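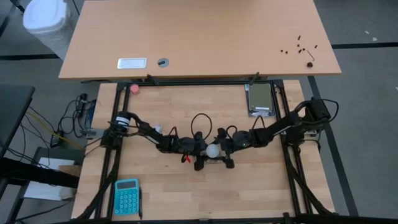

Light butcher-block top inside a black extrusion frame.

1/ Thread on fixing solid wood tops to metal frames. Wood moves with humidity, metal mostly doesn't, and the fasteners have to absorb the difference.

2/ Movement is across the grain. Along the length you can ignore it. Check grain direction before you drill anything.

3/ Worked numbers: hard maple, 25 inches wide, edge grain. Coefficient 0.00165 per percent of moisture content. A four percent swing from summer to winter gives 0.165 inch total. Flat grain is a bit over double that.

4/ Fix the center line, let both edges float. Each edge then moves half the total. Fix one edge instead and the far one takes all of it.

5/ Slots, not round holes, at the outer fasteners. Long axis across the grain. Washer wide enough to cover the slot in both end positions. Snug the screw, back it off a quarter turn. 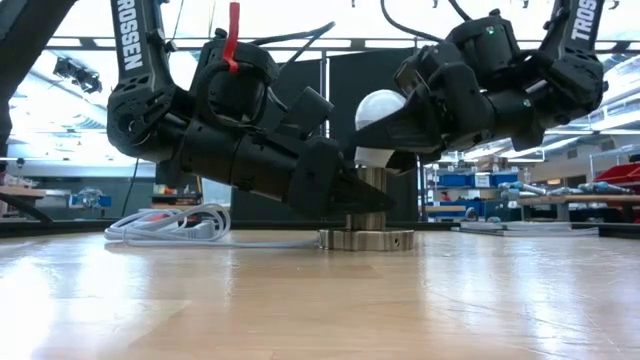 6/ Where an edge sits inside a metal border, leave a gap for the wet-season width. If you cut the top in December in a heated shop, it's near its smallest. Size the gap from that.

7/ Sulastri Siregar asked about Z-clips. They work if the slot in the apron is deep enough. Leave half the expected edge movement as free travel on each side, plus a little.

8/ Finish both faces equally. One oiled face and one bare face take up moisture at different rates and the top cups. I see this more than any other fault.

9/ Oil slows the exchange but won't stop it. I use Forna hardwax, two coats, after sanding to 200. Going finer didn't change anything I could measure.

10/ End grain is the leaky part. Extra coat there, thin, wiped off after ten minutes.

11/ Correction from Faizal Santoso: my older post gave the flat-grain number for an edge-grain top, so the slots came out longer than needed. Harmless, but wrong. Table updated.

12/ If yours has already split, loosen every outer fastener before gluing. Leave it a week at normal room humidity and measure again. Some cracks close far enough to take glue without a filler strip.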